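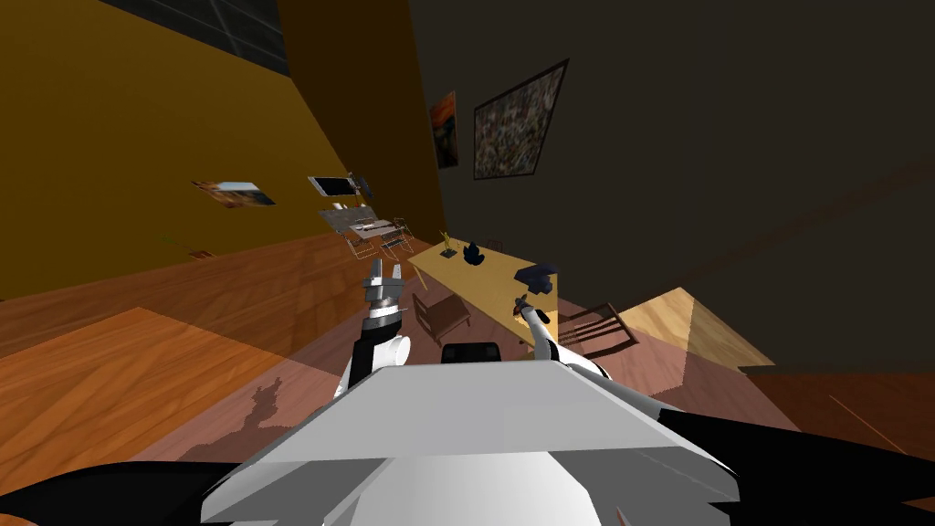
Comparing two grippers in the simulator

1. Load the Indirwood room and set the controller rate to 2000 steps.
2. Run the Citorar gripper first. Save the log.
3. Change only the gripper file to Skusow, then run again.
4. Look through the wrist camera and check that both fingers are visible. 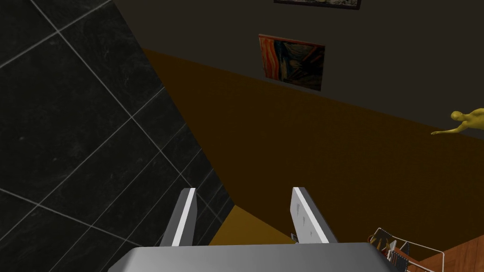

Can I keep the same seed for both runs?
Keep it the same, otherwise you compare two different starts.

This site uses cookies. Accept

Related
Mounting the Negash arm
Camera delay in simulation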